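Torasora opens its doors in March, and I get to show you around

Stundita, for immediate release
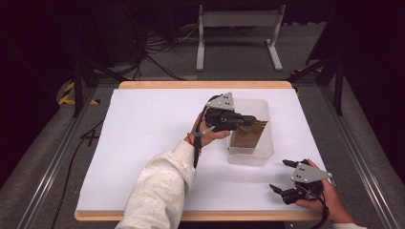

Aurelio Medrano wants to know whether visitors will get to hold the grippers themselves or just stand behind the tape and watch. Hold them, Aurelio! I've been asked that more than anything else since we put the word out, and I'm so glad I get to say yes.

I run the open day for Torasora, our project at Stundita that teaches robots to handle everyday packing stuff (bins, cardboard, all the things that pile up in a back room). You take a gripper in each hand, step up to the white table, and try to get a piece of cardboard out of a plastic bin. It sounds easy. My first try took forever and I dropped the thing twice!

We're opening at 10 in the morning at our Brindus workshop, and there's room for 100 people over the day, in small groups. Each group gets 14 minutes at the table, and then our friends from Pelupessy will talk about how they plan to use what we learn in their own sorting hall. We've recorded 2400 practice runs so far, and I'd love for yours to be added to the pile – only if you want it to be, of course.

Admission is free, kids are welcome with a grown-up, and please wear flat shoes, as there are cables on the floor. Reporters who'd like a turn before the doors open can write to the Stundita press desk and ask for the early slot at 9.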